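Allville Guest House, Grunden Road
Monthly safety walk-round: ground floor lounge, corridor and stairs
Done by: Doaa Younis
Date: Thu 22 April
Copy to: Ilham Ait Ali, Malte Tiedemann

Marks used: OK / Repair / Watch. A comment is written where the mark alone does not say enough.

1. Front entrance

Door closes by itself: OK
Mat lies flat: Watch. The left corner is coming up again. I pressed it down with new tape, but the tape from November did not hold either, so we should consider a heavier mat.
Light over the step: OK
House number readable from the street: OK

2. Corridor

Free width for walking: Repair. Two suitcases were standing under the coat hooks. The guest in room 4 took them up when I asked. Please remind guests at check-in that luggage may not stay here over night.
Smoke alarm, test button: OK. Loud also from the kitchen with the door shut.
Fire extinguisher: OK. Pin and seal are in place, needle in the green. The next service is due in November.
Emergency light: Repair. It goes out after a short time when the test switch is held. The battery is from Undia, the old type, and Malte has the order form.

3. Lounge

Window handles: OK, all lock.
Curtain cords tied up: Repair. The hook on the garden side is missing. The cord hangs at the height of a small child's neck, so I have knotted it high until the hook comes. Please do not undo the knot.
Electric heater: OK. Clear space kept in front. The cable is warm near the plug but not hot. I will feel it again next month.
Extension leads: Watch. One lead with the lamp and the television on it. This is permitted, but the kettle must not be added.
Candles: none found. Good.
Bins: OK. Every bin has a bag and the bags are changed daily. Ash and batteries do not belong in these bins, and I found none.
Coffee table: OK. It stands firm and the legs do not move. The edge is hard for children who run, so corner pads can be lent from the office on request.

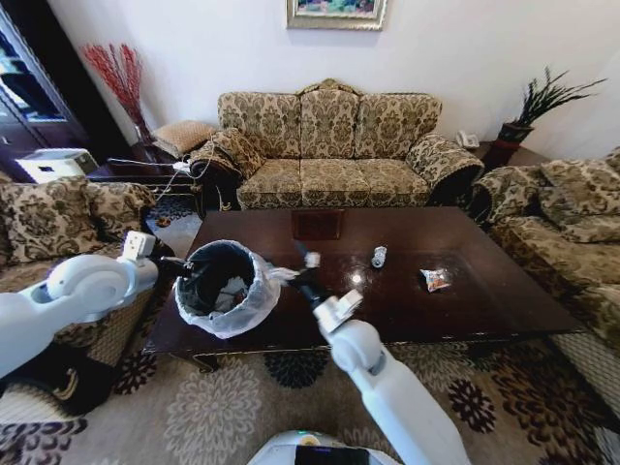

Malte Tiedemann: I would put the curtain cord before everything else on this list, also before the emergency light. A knot can be opened by any guest who wants to close the curtain. I have a hook in the van and will bring it tomorrow morning.

Agreed, and I have moved the cord to the top of the repair list below.

4. Stairs

Handrail: OK on both sides.
Carpet rods: Watch. The third rod from the bottom turns when you step on it, but it is not out of its holder.
Light switches top and bottom: OK
Space under the stairs: Repair. Paint tins from the Ait Ali decorating work are still stored here, nearly full. They have to go out to the shed, because the stairs are our only escape way from the first floor.

Repair list in order

Curtain cord hook, lounge. Malte.
Paint tins out of the stairs. Ilham, please arrange the collection.
Battery for the emergency light. The price on the form is 177 for the pair, delivery included.
Suitcase notice for the check-in desk. I will write it.

The form for the battery has the number 348. Please use this number if you telephone, otherwise they cannot find the order.

Signed: D. Younis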